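3.2 Posto de trabalho e superfície de montagem

A montagem decorreu numa mesa retangular com estrutura de madeira clara, coberta por uma folha grande de papel branco que deixa livre apenas uma faixa estreita junto às bordas. O dispositivo, com cobertura curva branco-creme e botão vermelho no topo, é colocado perto do centro da folha (Figura 2). A caixa transparente fica sob a abertura frontal.

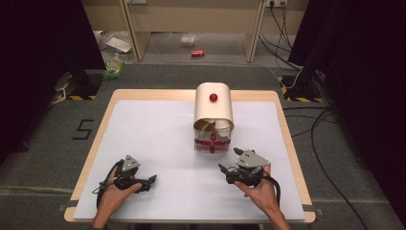

Figura 2. Dispositivo sobre a mesa, na área delimitada por cortinas escuras.

3.3 Protocolo

Cada sessão seguiu a sequência de Ko e Lim, com 80 repetições por posto. Das 1.010 tentativas registadas em abril, 1.000 foram retidas para análise.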